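Where the Small Stuff Goes: my desk storage project
Course project report, Home and Workspace Design
Handed in 12th July

So my project was about the little things that live on a desk. Pencils, cards, wallets, the tube of something you bought once and never finished. I picked it after losing my library card for the third time in one semester (it was inside a book, of course) and I figured other people had to be just as bad as me!

I started with a survey. I got 35 people from my dorm to write down where they keep their cards, and then I went back at random times and asked them to find one while I ran a stopwatch. The slowest took 243 seconds, and she was really trying. People with one fixed spot for cards were nearly always faster, even when the spot was kind of dumb, like under a keyboard.

After that I tried three setups on my own desk for a couple of weeks each. The Doreo drawer tray came first and I hated it. Everything slid to the back whenever I opened the drawer, and I stopped using it by day four. Then I used a Cimden wall rail with hooks, which I loved for headphones and not much else. Last was the mix I ended up recommending: a pen cup and a clear organizer on top of the desk, with baskets hung up off the surface for the flat or long things that don't stand up well. I had a budget of 90 dollars for all of it and spent 40, so I was pretty happy there.

Two things I'd do differently. I should have measured the baskets before buying (the first one from Gridar was too deep and I kept losing erasers in it). I also wish I'd tested with a patterned table cover from the start. Small flowers and leaves make a desk look nicer, but tiny stuff like paper clips gets hard to spot on them. A bright color helps a lot, and that's why I ended up liking a red card case so much more than my old brown one.

Pink pen cup, clear organizer and red card case, with the flowered table top:
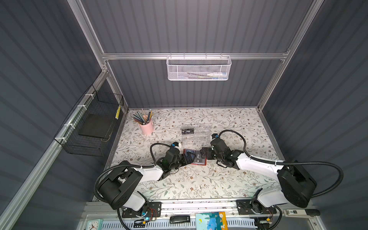
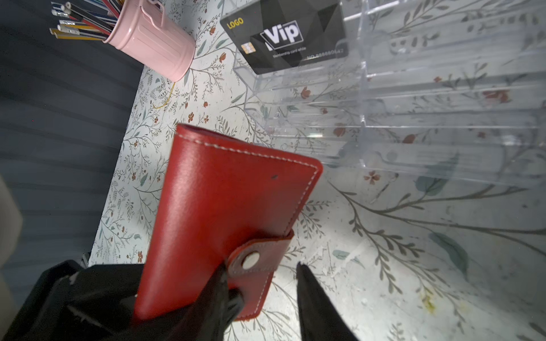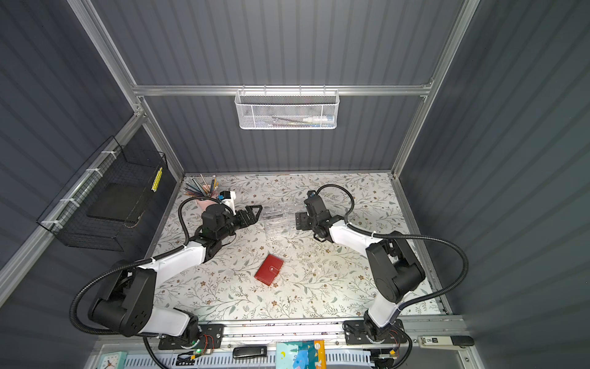

Should the card case go inside the organizer or stay out on the table?

I'd leave it out if you use it every day, and always put it back in the same spot. Cards you only need once in a while can stand in the organizer, facing forward so you can read them. I'm going to keep testing this in September when I move into a smaller room.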